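Support > Planning and Purchasing > Hand-Held Grippers

4.2 Budgeting a home kit

1. Order grippers in pairs. One operator uses two.
2. Set aside $89 per pair for spare finger pads.

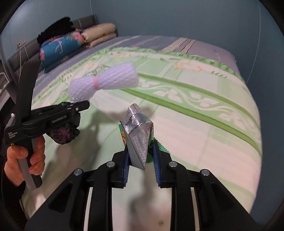 Dumisani Motaung asks whether pads can be bought singly. They can, from Jurić, in any quantity.

3. List the outlets in each room before ordering chargers.

Caution: Do not run cables across a walkway. 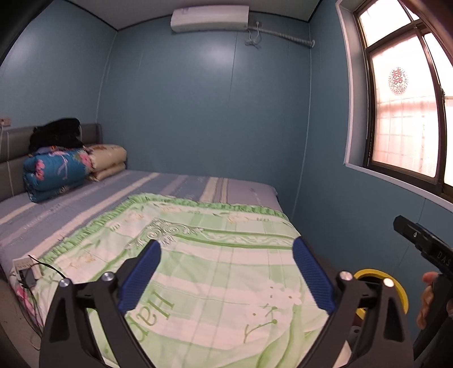 One buyer wrote that a second charger should have been in the first order. Price it under Accessories.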